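In Praise of Folding on a Table
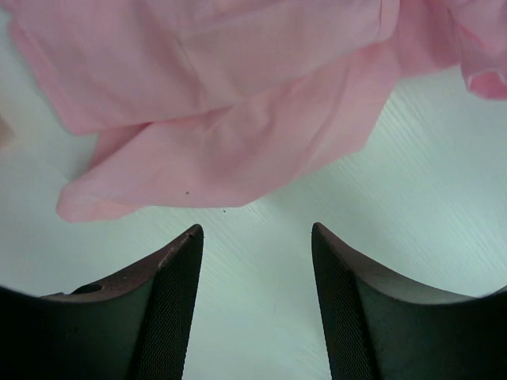
I love folding laundry, and I've reached the age where I'm willing to argue about it in public. My sister-in-law Citlali Espinoza thinks I need a better hobby. She dumps her clean clothes on the bed, sits down beside them and folds in her lap with the television on, and she has done it this way for 20 years. I did too, until we moved to Greenwood and ended up with a white table in the back room that didn't fit anywhere else. Now you couldn't pay me to go back. Put something pale pink and lightweight on a white tabletop, all bunched up with its creases running every which way, and you can find the edges! You can see where one layer crosses another, and there's bare surface right there waiting for you to pull the cloth out across it. On a bedspread with flowers all over it, the same piece of cloth is a puzzle.

I think we've been sold a sad idea of housework, that it's all stuff to get through so the real evening can start. Some of it is. I have no kind words for scrubbing a broiler pan. But folding has everything I want from an hour at home. Your hands are busy, your head is free, and the pile on the left gets smaller while the stack on the right gets taller. How many jobs show you that much progress? I worked for a shipping office in Caltport for years and I don't believe I ever once saw the pile get smaller.

Soft, thin things are the best part, and I know I'm in the minority. People like towels. Towels are easy, sure, they do what you tell them. A thin cotton top slides around and rolls under at the hem and has opinions about where its middle is. You have to slow down for it. I pick it up by two corners, give it one good shake, lay it flat, and then run the side of my hand from the center out toward the edges. That stroke is the whole pleasure for me. The wrinkles move ahead of your hand like a little wave, and if you're quick about getting things out of the dryer you can skip the iron on half of them.

My friend Theerawat Intarasuk folds in thirds and stands everything up in the drawer like file folders. I've tried it and it looks wonderful for five days. Then I pull out one shirt and its neighbors slump over, and by the weekend I'm digging. I fold in half, sleeves in, then in half again, and I lay things flat in short stacks. He says I'm only wearing whatever's on top. He's right, and I like what's on top, so we've left it there.

The one rule I'd press on anybody is to clear the table first. All of it, the mail too. I used to shove things over to one side and fold in the space that was left, and I was always working on a strip the width of a place mat and getting crabby about it. You need room to spread a thing out all the way, and then you need a bit more for the stack.

Citlali came over in September and I talked her into trying it with a load of her own. She stood there and did the entire basket, even the pillowcases, and we talked the whole time, more than we had in months. She still folds on the bed at home. But she asked me how high the table was, and I wrote it down for her.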